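My half of the project was the data, and Somtochukwu Nwachukwu took the training code. We called the whole thing Kernotar, mostly because every better name was taken.

## Collecting the demos

By May we had settled on one task: a small bottle and a white storage box with a lid. You hold a black gripper in each hand and do the job yourself, and the recording of that becomes one example for the model. I figured I'd knock out 100 in an afternoon. I got 6, and two of those were me dropping the lid!

The lid is the annoying part. It has a recessed handle well in the middle, so I started hooking the left fingers in there and keeping the right gripper low near the corner of the table until I needed it. That helped a lot – my wrists still hurt, but the runs started to look alike.
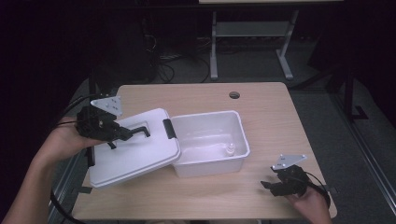
## What we kept

We ended up with 652 recordings and threw out 121 of them. Most of the bad ones were plain hesitation (me stopping halfway to think about which hand goes next), plus a batch where I forgot to start the log for one side. Somtochukwu wanted to keep the slow ones and trim them, and we argued about that for almost 6 days before I gave in on a handful.

Next term I'd like to move the box around more between runs. Right now I put it just right of center far too often.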